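Bunport Residents' Newsletter – June

HOUSE NOTES

The floor between the bed and the sofa

In our building on Latska Street most of the rooms have the same plan. The bed stands on the left, the sofa on the right, and between them is a strip of carpet where everything happens. We walk there, we stretch there, we eat there when a film is too good to leave. Naturally it is also where the wrappers go.

I moved into such a room two years ago, and for the first months I believed that a small room must be easy to keep clean. Now I think a small room shows everything. If I leave one snack bag on the floor of a big kitchen, maybe my guests will not see it. On a beige carpet beside a bed it is the first thing they see, and after it they don't look at my nice lamp.

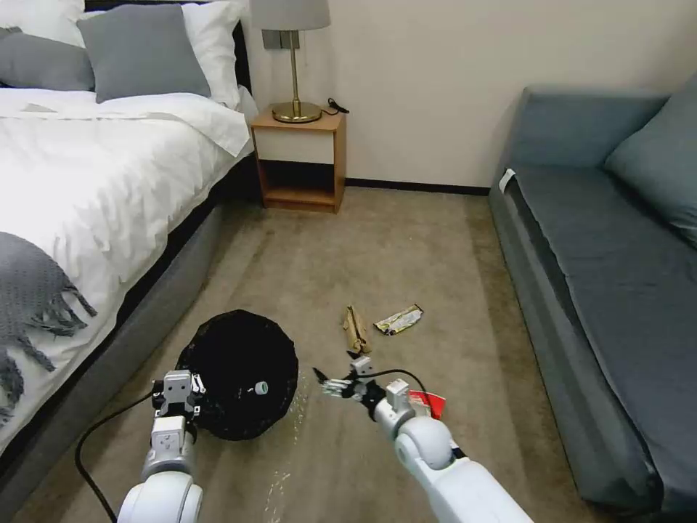
Several neighbors have asked me to write down how I do the quick tidy before the Monday room check, so I will try. It is not a deep cleaning. It takes me 4 minutes if I don't stop to read my phone.

First, bring the bin to the litter. For a long time I did the opposite. I picked up one wrapper, walked to the bin behind the door, came back, picked up the second one, and so on. My aunt, who cleaned hotel rooms for many years, watched me do this once and laughed very much. Put the bin by the side of the bed, with the bag already in it and the edge of the bag folded over the rim, and leave it there until you have finished.

Second, take the big things before the small ones. Bottles and chip bags go first, then the paper, then the crumbs. If you vacuum too early, a piece of wrapper goes into the hose, and the building's vacuum cleaner (the old Wuseo on the second floor) does not forgive this. It was repaired in March and we would like it to live longer.

Third, check every bottle before you lift it. Close the cap well, even if you think it is closed. Water on a carpet is a small problem, but iced tea is a stain you will know for the rest of your contract. An empty bottle should go to the blue container downstairs and not into the room bin, because the room bins go out with the general trash. Please remember also that chip bags are not paper. They look silver inside and the paper container does not accept them. 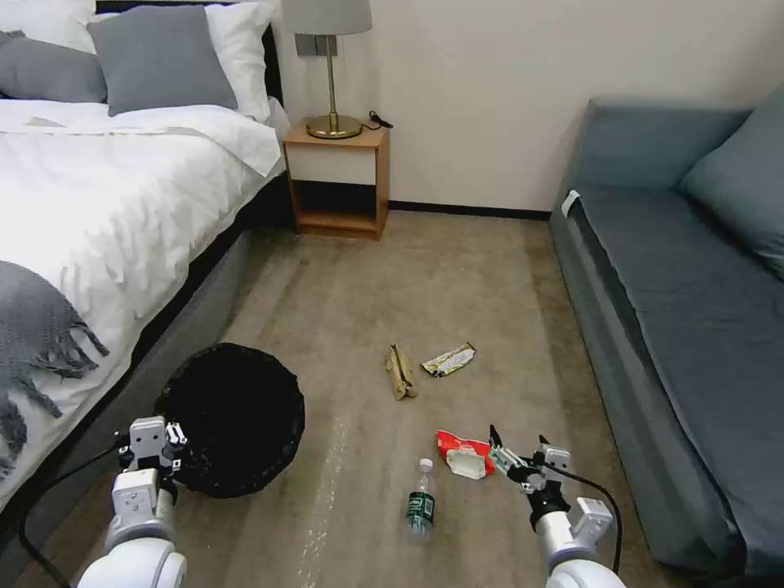 Written by the House Notes editor, Bunport Residents' Newsletter

I want to say something about the bed too, even if it is not the floor. A white duvet does not need to be perfect for a room to look cared for. Take the two corners nearest to you, shake it once, and let it fall over the side. Gray pillows in front, white ones behind, that is how I like it, but I know people on my corridor who do the reverse and they also sleep well.

A knitted throw with a fringe is beautiful and it is also a very good collector of crumbs. When the tassels hang down the side of the bed they are close to the floor, and the vacuum cleaner loves to eat them. I lift mine onto the mattress before I start. After this I take it to the window and shake it outside – but please look down first, our neighbors on the ground floor have their laundry there.

For the nightstand I have only one rule, which I learned in my grandmother's house. She had a Moldovan saying for it that I can't translate well, but the meaning is that an open shelf must not become a second trash bin. Keep a book there, or nothing. The cord of the lamp can be rolled up behind the base so that it doesn't catch your sleeve.

Last, look under the sofa cushions. I have found there two spoons, a bus ticket and a sock that was not mine.

New trash bags are in the cupboard next to the laundry room, the black ones on the lower shelf. The house bought 1,000 of them, so take what you need, but take them one roll at a time. If the cupboard is locked, ask at the front desk before six in the evening.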